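Tremside Forum > Automation > Hand-held Grippers > Faults and Safety

Fingers stay closed after release, pot gets pulled off the shelf

Azlan Kwok
Posted 2019-09-28

We run hand-held grippers in pairs for pick and place recordings on furniture. The objects are small potted plants, a book and so on. On one unit the fingers close normally but sometimes do not open when the trigger is let go. The operator moves back, the pot comes along, and twice it has gone onto the floor tiles. The fault shows up after 60 or so cycles and goes away if the unit sits for a while. The logged finger width reads fully open while the fingers are still on the pot, so the recordings are bad as well.

Return spring has been replaced. Trigger cable is the standard Vurner one, length not changed. The work is the usual thing, plant and shelf:

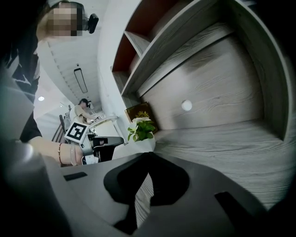
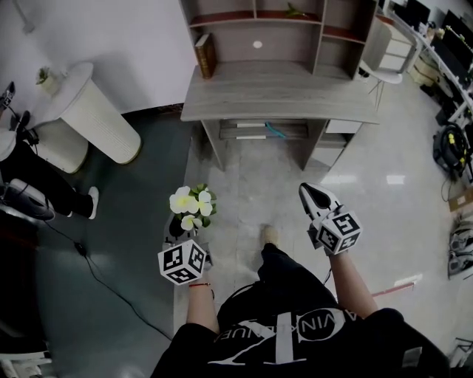
The second unit of the pair has the same firmware and has never done it. I swapped the batteries between them and the fault stayed with the first unit. What should I check before I send it back? I would also like to know if it is safe to keep using it on light objects in the meantime.

Arif Raju
Replied

The width reading is the useful part. On this type the encoder sits on the trigger side, so it reports what the trigger did. If it says open and the fingers are closed, the problem is between the trigger and the finger carriage. Firmware and battery can be left alone.

Check in this order:

1. Disconnect the cable at the carriage and slide the fingers by hand over the full travel. They should move freely with no notch.
2. If there is a notch, take off the cover and look at the rail. Ours had dust packed at the closed end. Clean it dry. Do not oil it.
3. If the rail is good, pull the cable through its sleeve. A kinked sleeve will hold the cable when it warms up from use, which fits your delay.
4. Refit and cycle it 100 times with no object, then 100 times on a pot. Watch the fingers, not the log.

We had the same fault in December on one unit out of a pair. It was item 3. The sleeve had been bent too tightly behind the hand grip.

As for continued use, I would tag it out. The load is light, but an operator who expects the fingers to open will pull back hard when they don't. Any recordings where the width and the video disagree should be dropped.

wultham_bench
Replied

Had this, just put in a stiffer spring. Works fine now.

Arif Raju
Replied

A stiffer spring will hide a bad sleeve for a time and it raises the trigger force. I would not do that on a unit used for full shifts.

Contact | Copyright Tremside Forum | Back to top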